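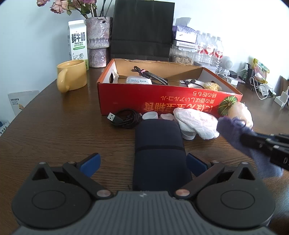
How long does a cardboard box stay in the home after the goods that came in it are used up?

Longer than the waste models allow for. The median box in our sample was kept for 279 days, and small food cartons were kept longer than shipping boxes.

The two towns differed less than we expected. Clidstead has curbside pickup every week, Yule has a drop-off yard and nothing else, so the guess going in was that Yule homes would hold on to more cardboard. They did, by a small margin, and most of the gap went away once we controlled for floor space. Apartments keep fewer boxes but keep them longer. Detached homes with a garage build up a pile and clear it in one go, usually in spring.

In all 288 households finished the diary. They logged 3,382 boxes. Entries were made in Later, a plain phone diary that sends one reminder at 7 p.m. and lets the user skip. Skips were common in the first two weeks, then dropped. We did not fill in skipped entries.

A box counted as "kept" if it was still in the home one week after its first contents were gone. Folded flat counts. Cut up for scrap does not. This rule caused some trouble with boxes that never got emptied at all, see the notes on coding below.

Where do kept boxes end up? Desks and tables, far more than closets. Open boxes on work surfaces were the largest single group in both towns, and diary notes for them are short: "pens and stuff," "cables," "leave it there." Boxes in closets were nearly always closed, and the person filling out the diary often could not say what was in them. Printed food boxes turn up on desks as often as plain brown ones, which we did not expect. Print seems to matter very little once the box is in use. Strength of the flaps matters more - boxes with torn flaps left the home in half the time.

Figure 2. An open cardboard box with brown flaps, on a wooden desk against a wall.
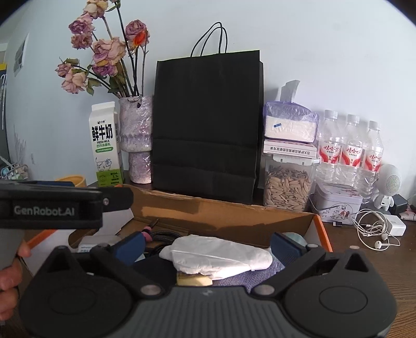
4.3 Open boxes on work surfaces

Coding first. We had two coders and a short guide. Agreement was good for location and poor for purpose, mostly because "storage" and "sorting" blur together when a box stays open. A box with its flaps up is easy to reach into, so things go in and out all day, and the same box can be a bin for loose items in September and a file holder a month later. We merged the two codes. Earlier drafts kept them apart and the results dont change in direction.

The merged group is what Table 5 reports. Main points:

Open boxes were kept longer than closed ones in Clidstead, no clear difference in Yule. Household size had no effect. Age of the main diary keeper had a small one, older keepers holding boxes longer, but the spread is wide and we would not lean on it.

Replacement is the more useful measure. When an open box on a desk was thrown out, another box usually took the same spot within days. People replace the box and keep the habit. A model that treats each box as a separate decision will miss this, and the Grumar pickup forecast does treat it that way. The forecast was built on 2,000 pickup records from larger towns with no data from inside the home, so it has no way to see the spot being refilled. Its estimates for Clidstead ran high in teh fall and low in spring.

One limit. Diaries only cover boxes people noticed. Boxes behind other things got logged late or never, and closet counts are probably too low. Desk counts should be closer to right.

Next, what gets people to let go of a box. Moving house, mainly. Section 4.4.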